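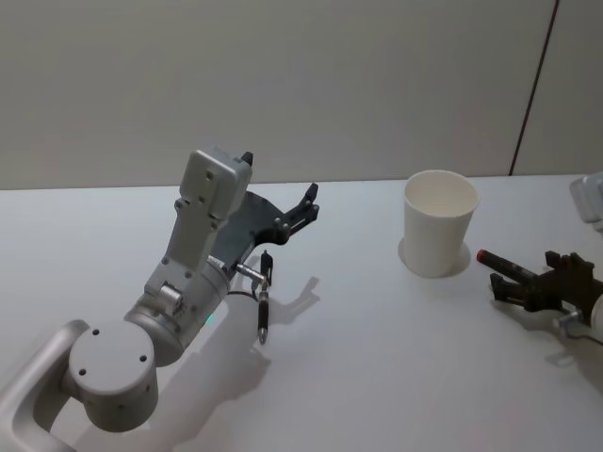 Two-arm station, marker and paper cup.

Open day at the Clevumetti lab: questions and answers

What will I see?
The two-arm station at work on a white table. The job is a small one: handling pens and markers, with a paper cup to put them in. Each arm has its own gripper. Demonstrations run all through the visit, and you can walk in during one and stay for the next.

Do I need to book?
Yes, if you are coming as a group. Write to Lilian Kimaro with the number of people and the time you would like to arrive. Single visitors and families can come to the front desk without booking.

Where is the entrance?
Use the Gramen building door, then follow the signs to room 371. The elevator is on the left. The parking lot behind the building is free for visitors.

Can children come?
Yes. Children under 12 need an adult with them at all times — one adult for every 2 children.

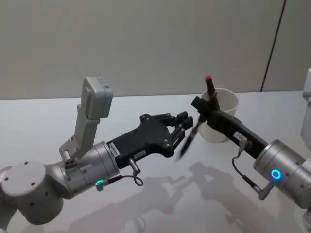 Gramen building, November 11, 2022

Why pens?
They are thin, they roll, and they have to be held at the right angle to go into a cup. Visitors also know at once what the job is.

Can I touch the arms?
No. Please stay behind the line on the floor. Pejman Heydari has a spare gripper at the side desk that you can handle.

What do the colored lights on the wrists mean?
Ask the operator. The settings get changed between sessions, and we would sooner not print something out of date.

May I take pictures?
Yes, without flash. Please ask before photographing other visitors.

Is there a talk?
Anneliese Lenz gives a short one on the Mimska project in the seminar room. It is in English and does not need a technical background.

I left something behind. Who do I call?
The front desk, extension 2741. Items are kept until the end of the month.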